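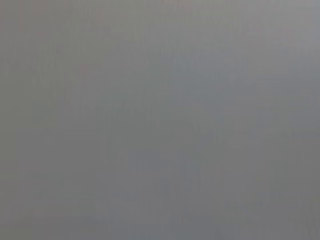 Is there any point to measuring dry stuff in a cup?
Kitchen Basics board, 15 replies, page 1

pantryskeptic
Mar 2, 2025
Every bread and granola recipe I've tried lately says to weigh the grain, and the comments underneath treat a measuring cup like a crime. I've been using the same Nerken plastic cup since September and my oatmeal bread comes out fine. Am I supposed to believe a few grams of oats matters? Looks to me like somebody wants to sell scales.

dullknife_22
It matters for flour. Flour packs down. For oats or rice I doubt you could taste it.

Marrowbean
Sorry, but I don't buy "comes out fine." Fine compared to what? I scooped the same cup of rolled oats 5 times one evening and put each one on the scale. The biggest gap was 15 grams. In a small loaf you'd notice that.

pantryskeptic
You'd notice it on the scale. Would you notice it in your mouth?

Marrowbean
In the crumb, yes. I had two loaves in a row go gummy in the middle until I quit scooping.

dullknife_22
Or your oven runs cool. Two loaves isn't much to go on.

halfcup_hal
Different question, same topic. What do people pour into? I had a set of the Fikstead plastic bowls and they held on to every smell, so now I'm looking at a big steel one. The Strömberg costs some three times what the Skaltard does and I can't see what the extra money gets you. Steel is steel?

dullknife_22
Mostly. Check the rim. A rolled rim is easier to grab with messy hands, but on cheap ones water gets in under the roll and drips out on the counter an hour after you washed it. I've had that with bowls at both ends of the price range, so I wouldn't trust the label.

pantryskeptic
And go deep. Wide shallow bowls look nice on a shelf and then the oats go over the side the first time you stir. My routine is cup in one hand, held over next to the bowl, tip it in slow. A see-through cup helps too because you can tell how far up the grain sits without lifting it to your eye.

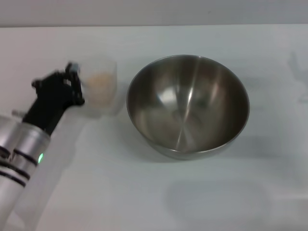

Marrowbean
A see-through cup only helps if the stuff on top is level, and it never is. Rice, maybe, if you give it a shake. Oats sit in a heap and you end up guessing at the middle of the slope.

pantryskeptic
So shake the oats.

Marrowbean
Then they settle and you're adding more than the recipe writer did. That's my whole complaint — a cup is a different amount depending on who's holding it.

halfcup_hal
Can somebody who owns the Skaltard say if it slides around? I mix with one hand and I'm not buying a rubber mat on top of it.

dullknife_22
Mine slides some on a smooth counter. Damp dish towel folded under it. Works the same as the mat and you already own one.

halfcup_hal
OK, going with the Skaltard. Still not buying a scale.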